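Can Machines Do Our Chores Yet?
Final report, Technology and Everyday Life
Dae-han Pyo
30 Oct 2020

1. Why I picked this

My aunt runs a small alterations and laundry shop in Denlow, and I have worked there on and off since high school. In February a salesman came in with a brochure for a folding machine called the Plirero. According to the brochure, it would take over "the whole back half of the laundry process." My aunt asked me if that was true, since I was the one in college. I didn't know. This report is my attempt at an answer, and the answer is mostly no, with a couple of exceptions I will get to.

I should say up front that I started out doubtful and I ended up doubtful. I tried to give the machines a fair chance in between.

2. What counts as a chore

A lot of the arguments I read went in circles because people meant different things by "doing" a chore. A dishwasher washes dishes, but a person scrapes, loads, unloads and puts away. A washing machine washes clothes, but a person gathers them up from wherever they were dropped. If you only look at the middle step, we have had household robots for generations. So for this report a chore counts as done only if a person could leave the house and come back to find it finished.

By that rule the Plirero does not do laundry. It folds shirts and pants that somebody clips onto it one at a time. It will not take socks, fitted sheets, or anything with a heavy hood. The salesman was open about this once we asked, but the brochure was not.

3. The shop test

The Denlow shop had a Plirero on loan for two weeks, and my aunt let me keep a log. Over that time 485 pieces came through that would normally be folded by hand. Of those, 221 were things the machine is not supposed to handle at all, so they never went near it. That left 264. The machine folded most of these well enough to hand to a customer, but 138 needed a person to do something extra: smooth a collar, reclip a sleeve, or start over after a jam.

I want to be careful with these numbers. It was one machine in one shop, and we were new at using it. Someone with more practice might get fewer jams. But practice is also labor, and the brochure left that out too. Both people who work the folding table told me they were faster without it, and by the second week they were only running it when I asked them to.

When it did work, it worked nicely. A stack of plain T-shirts came out more even than mine ever do. If you had a place that handled nothing but plain T-shirts I could see the point of it.

4. Picking things up
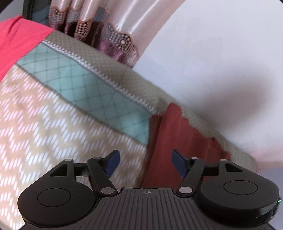 The step I kept coming back to is the one before folding, which is getting hold of the cloth in the first place. People hardly think about it. You reach down, pinch, lift, and your hand sorts out the rest. A two-fingered gripper has a lot less to go on. Take a rust-red cloth lying in loose folds over a patterned cushion, with the open finger pads in front of it. To me the color makes it easy to spot. Knowing which bit to pinch is another matter, and so is knowing where the cloth ends and the cushion cover begins, when both of them are soft and both will give if you press on them. A box has edges that stay where they are. A cloth has a new shape every time it is put down, and grabbing it in the wrong place can bring up a wad that still has to be untangled.

I tried a very simple version of this at home. I wore two oven mitts to cut down what my fingers could feel, and tidied my own bed. I could pick up almost everything. What I could not do was pick it up in a way that was any use for the next step. I got a T-shirt by the middle, over and over, and had to put it down and hunt for a shoulder seam. A classmate said this proves nothing about robots because a mitt is not a gripper, and that is fair. It did make me stop saying "just pick it up" in my drafts.

5. The demo videos

I watched 14 demonstration videos of machines doing housework and wrote down what I could tell about each. The ones from Torau were the most impressive and also the ones I trust least. The towel is always the same size and always on a bare table. The clips are sped up, and in several of them the speed label is in small print or missing. There is a cut between "robot picks up towel" and "towel is folded" in the one that gets shared the most.

None of this means the machines are fake. I think the people building them know very well how hard the problem is, and their longer write-ups say so. The trouble is that the short clip is the part that reaches people like my aunt.

6. The exceptions

Floors. A robot vacuum comes close to passing my rule, at least in a room without cords, and my roommate's has run most mornings this semester. It gets stuck under the same chair, but the floor is cleaner than when it was our job.

Shelf counting is the other one. Sun Grocery, across from the shop, tried out a rolling scanner that checks for gaps on the shelves. The manager told me it saves a walk around the store in the morning. A person still fills the gaps. I went back and forth on whether to count this, and decided that looking at shelves is a real job that somebody used to be paid to do, so yes.

Both of these machines avoid touching things. They roll past them. Every machine I looked at that had to grab and handle soft objects did much worse.

7. What I told my aunt

I told her not to buy it, and to ask again in a few years. She had already sent it back by then - the rent on the floor space alone bothered her. She did keep the clips, which are good clips, and they are on the rack by the steam press now.

If I had another semester I would run the log again with someone trained on the machine, and I would time the hand folding properly. I only have the workers' word that they were faster. I believe them, but I should have brought a stopwatch.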